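Fruit on the Bed: Sorting Day in the Spare Room

Every July the fruit gets ahead of us, and every July I end up sorting it in the bedroom, which has the best light in the house and a bed that's just the right height for my back. My kitchen counter is 15 inches deep (I wish I were joking!) so down goes a big sheet of pink plastic over the purple bedding, out comes the green tray, and off we go.

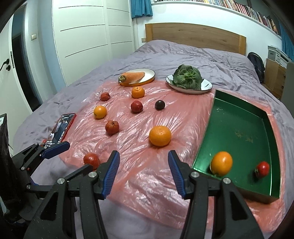
Words and gallery by Bláthnaid Moriarty

The big round mandarin is the one everybody reaches for, and I don't blame them. The wrinkled ones are still perfectly good for stewing with a little sugar, so please don't toss yours. The carrot gets the plate with the gold rim and the bok choy gets the striped dish, just to keep the vegetables from rolling in with the sweet things.

As for the green tray, I'm terribly fond of it. It came from a secondhand stall in Bivesberg years ago, and my friend Nouhaila Alaoui has been trying to talk me out of it ever since. I like raised sides on a tray, especially on a mattress, where everything wants to wander toward the nearest dip. 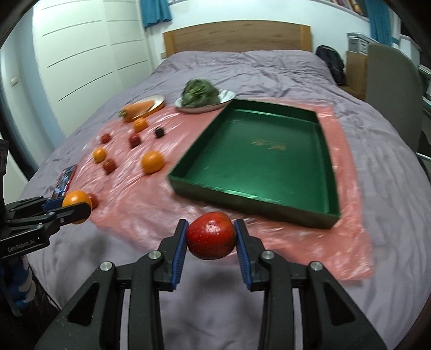

I go by feel more than color, always have. A firm one can wait in the bowl until the weekend, and a soft one goes straight to whoever is hungry. Plums I check twice, and tomatoes I keep well away from the fridge, whatever my sister tells me. 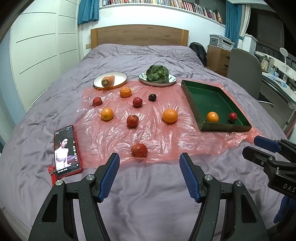 An orange and a red apple side by side in the tray, pomegranates still on the plastic.

Recent galleries
- Essam Amrani's pantry shelves
- Jam jars, big and small
- A tablecloth for the porch

We use cookies to remember your settings. Accept | Manage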